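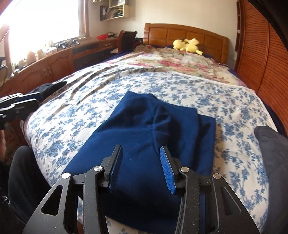 Filed under: Gadgets & Home Robots

So I've had the Brulel handheld kit for 3 weeks now, and I keep getting the same question from people who read the last post, so let me just answer it up front: yes, I'd buy it again, no, I wouldn't buy the bundle.

If you missed that post, the Brulel is a hand-held gripper. You squeeze, the jaws close, and the kit records what you did so you can use it later to teach an arm the same job. I don't own an arm yet (the one I want is from Pullenska and costs more than my car is worth, sigh), but the gripper works fine on its own and the recordings will keep. My plan was to get a nice stack of folding demos done over the winter and be ready.

Folding clothes on a bed sounds like the easiest thing in the world. It is when you have ten fingers! With two jaws you suddenly have to think about where a sleeve wants to go. My first evening with it was mostly me pinching a shirt, lifting it, and watching it turn into a rope. By the end of the first week I had a method, more or less – sleeves in first, then the bottom up, then a little nudge to square it off. The navy one on the bed is a pretty typical result for me. It's a rough rectangle, there's a sleeve bunched across it, and my mother would refold it without saying a word.

Okay, the hardware. The jaws are big black brackets with chunky silver pivots, and they feel solid. I was expecting wobble and I didn't get any. What I really like is the blue ribbed pad. Smooth pads are hopeless on cotton, at least for me, but the ribs grab the edge of a fold and hang on to it. They do pick up lint like crazy, and I clean them with a damp cloth every couple of sessions. Brulel sells spare pads and I'd throw a set in your cart now, because shipping on the tiny box cost me almost as much as the pads did.

The squeeze is where I have a complaint. It's a bit stiff for my hand. After a long run of shirts I get a sore spot at the base of my thumb, and I've started stopping earlier than I want to. There's a softer spring listed as an accessory, which I haven't tried, and which I kind of think should be in the box to begin with. If you have small hands, ask about it before you order.

Setup was quick. I had it going in one evening, including the part where I read the wrong page of the manual and paired it with nothing for a good long while. The app wants an update the first time you open it, so do that on decent Wi-Fi. After that it's been stable, apart from 2 sessions that didn't save. Both times I had let the battery run down past the warning, so I'm calling that one on me, but a louder beep would be nice!

A word about where you do this. I started at the kitchen table and hated it, everything slid around. The bed is much better, since the fabric underneath has some grip. I was worried that a patterned bedspread (ours is white with blue flowers and vines all over) would mess with things, and I asked Brulel support about it. They wrote back the next day and told me to leave it on, because a mix of backgrounds is good for training. I liked that answer a lot, mostly because I didn't want to change the bed. I don't clear the room either. The desk side has its usual pile of stuff and the yellow plushie stays on its pillow.

Now, the bundle. It adds the Fröhlich carry case and a year of Gundorora, the online service that sorts your recordings and flags the bad ones. The case is fine, it's a case. Gundorora I've gone back and forth on. The flagging is useful, and it caught a bunch of takes where I'd dropped a corner and scooped it back up. But the plan in the bundle caps you at 300 recordings a month, and once you get into a rhythm that goes fast. I hit the cap well before the month was over and had to sit on the rest. You can keep recording to the card, you just can't sort anything until the counter resets. For somebody doing a little on the weekend it's plenty. For me it was annoying, and the next tier up is priced for companies.

So my advice is to get the gripper by itself, get the spare pads, and use the free Gundorora trial to see how much you'd even record. You can add the plan later at the same price, I checked.

Things I still want to try: towels (should be easy, famous last words), socks in pairs, and anything with a hood. I had a go at a fitted sheet back in September with a cheaper gripper and I'm not ready to talk about it.

A couple of you asked whether the Brulel works left-handed. I'm right-handed, but I swapped over for a few shirts and it was okay, the grip is the same on both sides. My folds got worse, though that's my left hand for you. If you use it lefty all the time, leave a comment and tell me how your thumb is doing.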